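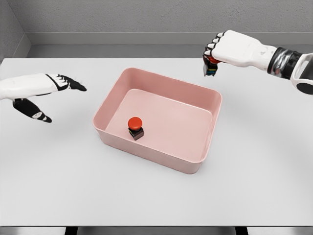 Pladia no simulador: duas mãos, uma caixa cor-de-rosa e os botões de emergência.

Perguntas frequentes sobre o Pladia

Recebo muitas mensagens sobre o robô de duas mãos que estou montando na oficina compartilhada, e quase todas repetem as mesmas dúvidas. Juntei as respostas nesta página. Se a sua não estiver aqui, me escreve!

Última atualização: 18/04/2021

O que é o Pladia, afinal?
É o meu projeto de fim de semana que saiu do controle. São dois braços com mãos de dedos articulados, presos a uma bancada, e um computador velho rodando o programa que eu chamo de Tareo. A tarefa por enquanto é uma só: pegar botões de emergência pequenos e mexer com eles numa caixa plástica, para dentro e para fora. Parece pouco, eu sei. Tenta fazer!

Você já tem o robô pronto?
Não! No mundo real tenho um braço e meio e uma mão que fecha quando quer. O resto vive no simulador, e é lá que eu testo tudo antes de gastar dinheiro com peça.

Por que simular primeiro?
Porque na primeira versão eu não simulei e quebrei dois dedos numa tarde só (os dedos do robô, calma). No simulador eu erro à vontade, volto ao começo e rodo de novo enquanto janto. Já deixei 455 tentativas rodando numa noite e acordei com um arquivo enorme para olhar no café.

E por que botões de emergência?
Eu queria um objeto com forma chata de pegar. A cabeça é redonda e mais larga que a base, a base é quadrada, e se a mão fecha no lugar errado a peça gira. Com cubinhos lisos eu me enganava, achando que estava tudo ótimo. Fora que eu tinha uma gaveta cheia deles na oficina, então quando o braço de verdade estiver pronto já tenho com o que treinar.

As duas mãos trabalham juntas? 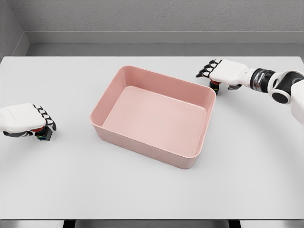 Coordenar dois braços foi a parte que mais me deu trabalho, mais até que os dedos. Cada um tem o seu planejador, e no começo os dois queriam passar pelo mesmo lugar na mesma hora - um desastre. A Rattana Wattanapong, que divide a bancada comigo, sugeriu dar a cada braço um lado da mesa e tratar a caixa como território comum, onde só entra um por vez. Gosto quando cada mão fica com um bloquinho e a caixa está vazia no meio, com a esquerda bem afastada e a direita já perto do canto de trás, porque aí a regra de quem entra primeiro tem que funcionar mesmo. Se eu posiciono as duas à mesma distância, o Tareo às vezes empaca decidindo, e ainda não resolvi isso direito.

A caixa precisa ser rosa?
Não precisa, mas eu gosto! Testei outras cores e a detecção funcionou igual em quase todas. A branca foi a pior, sumia na mesa. Na vida real vou usar um pote organizador qualquer, contanto que tenha a boca aberta e mais ou menos o mesmo tamanho.

Posso usar outra marca de motor?
Pode. Eu uso os Collden no pulso e os Haslam nos dedos, só que a escolha foi por preço e por estoque, nada científico. Confere o torque antes, e confere de novo depois de montar os cabos.

Quanto espaço ocupa?
A minha mesa tem 150 cm de largura e eu não faria menor. Com 100 cm os cotovelos batem um no outro toda hora (testei no simulador, claro).

Quanto tempo você já gastou nisso?
Uns 9 meses, contando as semanas em que só olhei para ele de longe.

Vai liberar os arquivos?
Vou, quero soltar a primeira leva em maio. As peças das mãos primeiro, depois o cenário do simulador. O código do Tareo ainda está com comentário meu xingando variável, preciso dar uma limpada.

Aceita visita na oficina?
Aceito, mas me avisa antes - tem dia que a bancada está toda desmontada e não tem nem onde sentar.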